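Ticket: Recipe import drops the second page of every recipe
Product: Lalteo desktop, paid plan
Opened: Nov 7, 2020
Status: Solved (workaround)

Hi there! Long ticket coming, sorry in advance. I moved my whole recipe collection from Edance to Lalteo in September, and I only noticed this week that a bunch of my recipes stop in the middle. My braised cabbage ends at "add the vinegar and" and then nothing. The title is right, the ingredients are right, the tags came over fine. It's only the steps that get chopped.

What I exported: 3,781 recipes out of Edance, one big file, default settings. Lalteo told me the import finished with no errors and gave me the green check mark. The short recipes are perfect. Anything that was two pages in Edance comes in as one page.

Things I tried before writing to you:

Logged out and back in. No change.

Deleted the cabbage recipe and imported it again by itself. Same thing, stops at the same word.

Opened the export file in a plain text editor to see if the missing steps were even in there. They are! The whole recipe is sitting right there, vinegar and all, so Edance did its part.

Turned off the Grukska add-on (I use it for converting grams to cups) in case it was messing with the text. Nope.

Update from me, same evening: I got your first reply, thank you, that was fast. You asked how many are affected. I sorted by length like you suggested and the import report says 2,686 came over complete, so the rest are short in some way. You also asked whether the cut always happens at the same number of characters, and it doesn't. Cabbage stops way earlier than my walnut roll, which gets almost to the oven part.

Second update: okay, I think I found it. I was comparing the walnut roll in the export file against what Lalteo shows, and right where the text stops there's a weird little line with three dashes in it. Then I checked the cabbage. Three dashes! Then the plum dumplings I copied out of my old Krajčí cookbook, three dashes again. That has to be the page break Edance sticks in, and I'm guessing Lalteo reads it as "recipe over, next please." 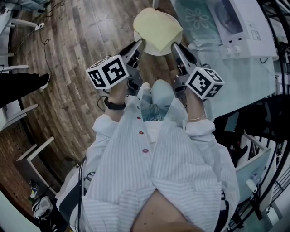
So I made a copy of the export file (please, anybody reading this later, make a copy first), did a find and replace on the three dashes, and swapped them for a blank line. I cut out a batch of 200 recipes to test with, because I was not about to wreck the whole thing twice. Imported those into a fresh folder and every long one I opened had its ending. I was so happy I read the entire walnut roll out loud to the dog.

One hiccup: a couple of recipes use three dashes on purpose, between the dough and the filling, and those lost their divider. I can live with that and will put them back by hand.

Third update: the full file went through too. It took a good long while and the fan on my laptop sounded like a hair dryer, but it finished. The old chopped versions are still in there next to the good ones, so now I have doubles of everything. Is there a way to delete by import date? I see "delete by tag" in the menu but they all have the same tags.

Last update: found it, it's under Library, then History, then the little arrow next to the September import. Doubles are gone. You can close this one, but could you pass the dashes thing along to whoever works on the importer? A warning after the import would have saved me an evening. Thanks again for the quick replies!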